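Small bottles keep ending up on their sides. Store them that way or stand them up?

Posted by Plasberg in Home and Workroom
Viewed 104 times

I mix my own beard oil, wood polish and one regrettable cologne, and over the years I have become the owner of a great many little glass bottles. Ambers, greens, a few with droppers. None of them will stay upright. I put them in a drawer standing, I shut the drawer like a civilized person, and by the next morning they have all lain down for a rest. The desk is no better. You work at a white desk, you reach for a pen, and over they go.

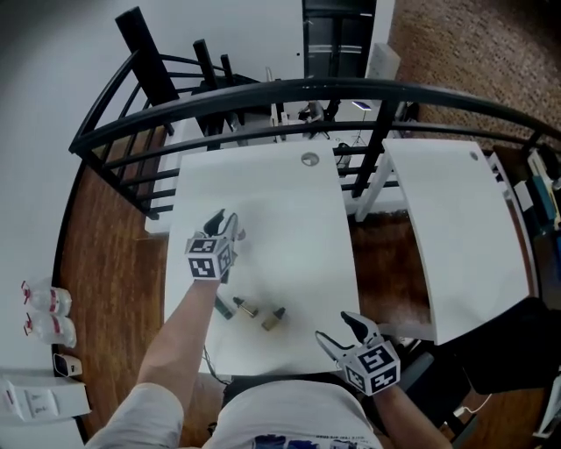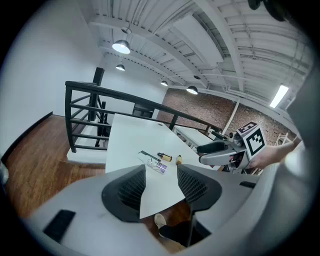
My question has two parts and I'd like both answered before my wife answers them for me with a garbage bag. First, does it do any harm to leave this kind of bottle lying down for months at a time? I had always assumed a cap was a cap. Then I found a ring of clove oil on a shelf that used to have a finish on it. The one with the dropper-style cap on the right in the first picture is the type I worry about most, and it is also the type I own the most of, having bought a box of 18 in November when they were cheap. Second, what do people use to keep them standing in a shallow drawer? Mine is too low for a spice rack and too deep to just wedge them in with a sock, which I have tried.

I don't want to buy anything with the word "system" in it.

Things I've ruled out already: museum putty (leaves a gray crumb on every base), an egg carton (the small ones vanish into the cups and the bigger ones won't go in at all), and asking the household to open the drawer more gently.

3 replies

Marisol Agudelo

Yes, lying down does harm, though it depends on what's in them and what the cap is lined with.

A plain screw cap with a decent liner will put up with being sideways for a good while. I have almond oil in a cupboard that has been on its side since we moved, and the label is still clean. Droppers are another matter. The bulb is rubber, and rubber and essential oils don't get along. Stand the bottle up and the oil only meets the bulb when you squeeze it. Lay it down and the bulb sits in the stuff all day and all night, goes gummy, swells up, and one afternoon you pinch it and it comes off in your fingers. Clove is one of the worst for this. So is anything citrus. Your shelf was doing you a favor by telling you early.

What I do: plain caps for storage, droppers for use. Keep the droppers clean and dry in a jar and swap one on when you need it. When you've finished, wipe the threads before the plain cap goes back, or it glues itself shut and you'll be running it under the hot tap and swearing.

For the drawer, get a scrap of wood as long as the drawer and a bit less than half the height of your shortest bottle. Drill holes in it with a spade bit, one size up from the fattest bottle you plan to keep there. Sand the holes or you'll scrape the labels off. That's all it is, and it cost me an evening. Don't drill right through, leave a floor, and put a coin of felt in each hole if the rattling bothers you. Before you drill anything, stand your tallest bottle in the drawer with the dropper on and try to shut it. I made mine beautifully and then discovered that it only fit the kitchen.

Two more things. Put a tray under whatever you're mixing. White desks show everything, and clove oil takes the shine off some finishes. And write the contents on the cap, on top, in marker. Once they're standing in a block the cap is all you'll see, and brown glass gives nothing away.

Gosergate

just use a muffin tin

Friederike Böttcher

A muffin tin will not go in a shallow drawer with bottles standing in it, and I say this as someone who has put a muffin tin in most places.

I agree with Marisol on the droppers, but I'd go easier on the rest. If the contents are mostly a carrier oil and the cap is tight, lie them down and stop fretting. I keep 15 flat in a cutlery tray, all the caps facing the same way, with a strip of rubber shelf liner underneath so they don't roll when the drawer opens. It's a lazy arrangement and I can read every label, which I can't do with a block. I check the caps when I remember, and one leaked last winter. It was the one I'd cross-threaded, so I can't very well blame the drawer.

The cologne should stand up, by the way. Alcohol finds its way past a poor liner faster than oil does, and it takes the ink off the labels as it goes. Dark place, upright, cap tight. If it is as regrettable as you say you could also just let it evaporate.

Reply from Plasberg

Thank you both, and Gosergate. I tried the stand-and-shut test last night. The plain caps clear the drawer and the droppers miss by the thickness of a cracker, so it'll be caps in the drawer and droppers in a jam jar. Two of the bulbs were already tacky and have gone in the trash. I have a piece of pine left over from a shelf (the same shelf, I'm afraid) and I'm borrowing a spade bit from my brother-in-law.

The cologne stays. I've grown used to it.

Marisol Agudelo

Clamp the pine down before you start. Spade bits grab.

Related threads
Getting clove oil out of a varnished shelf
Flallow drawer runners: can you fit them backwards?
Labels that survive oil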